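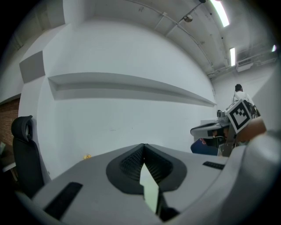
White interior wall

A white interior wall is a wall surface inside a building that has been finished in white or a near-white color, most often with paint, limewash or a colored plaster. It is a common finish in homes, offices, schools and workshops. The term covers both flat white surfaces and those with a slight tint of gray, yellow or blue, which are usually sold as off-white.

History

Before ready-mixed paint became widely available, white walls were generally produced with limewash, a mixture of slaked lime and water applied in several thin coats. Limewash was cheap and could be renewed each year, and it was used in dairies, cellars and kitchens as well as in living rooms. Chalk-based distemper was also used indoors, though it marked easily and had to be washed off before a new coat was applied.

White lead gave a harder and more opaque finish but is toxic. During the twentieth century it was gradually replaced by titanium dioxide, which remains the principal white pigment in wall paint. Water-based emulsion paints later took the place of oil paint on most large wall areas.

In the town of Tistthorpe, limewashing of rented rooms was customary in July, when windows could be left open. The parish housing register lists 818 rooms treated in this way over a period of 58 years. Entries for Fostard Street, the longest in the register, also record the purchase of brushes and lime.

Materials and application

A new plaster wall is normally left to dry fully before painting. The first coat, known as a mist coat, is thinned with water so that it soaks into the plaster. One or two full coats follow. On wallboard, the joints are taped, filled and sanded, and a primer is used to even out the difference in absorption between the paper face and the filler.

Finishes are classed by sheen. Matte paint scatters light and hides small faults, but it can be difficult to clean. Eggshell and satin paints are easier to wipe down and are often chosen for hallways and kitchens. Gloss is seldom used on whole walls, as it shows every ripple in the surface.

Appearance

The apparent color of a white wall depends heavily on its surroundings. Daylight from a north-facing window in the Northern Hemisphere gives a cooler cast, and warm lamps give a yellow one. Floors, curtains and large furniture also reflect color onto the lower part of the wall. Paint makers therefore advise that samples be viewed in the room itself at several times of day.

White walls reflect a large share of the light that reaches them and can lower the amount of artificial lighting a room requires. Glare may occur where direct sun falls on a glossy finish.

Maintenance

Dust and light marks are removed with a soft dry cloth or a damp sponge. Stains from water, smoke or grease are commonly sealed with a stain-blocking primer before repainting, or they may reappear through the new coat. Touching up small areas can leave visible patches where the older paint has yellowed, and in such cases the full wall is repainted from corner to corner.

See also

Distemper (paint)
Limewash
Plasterwork
Tistthorpe housing register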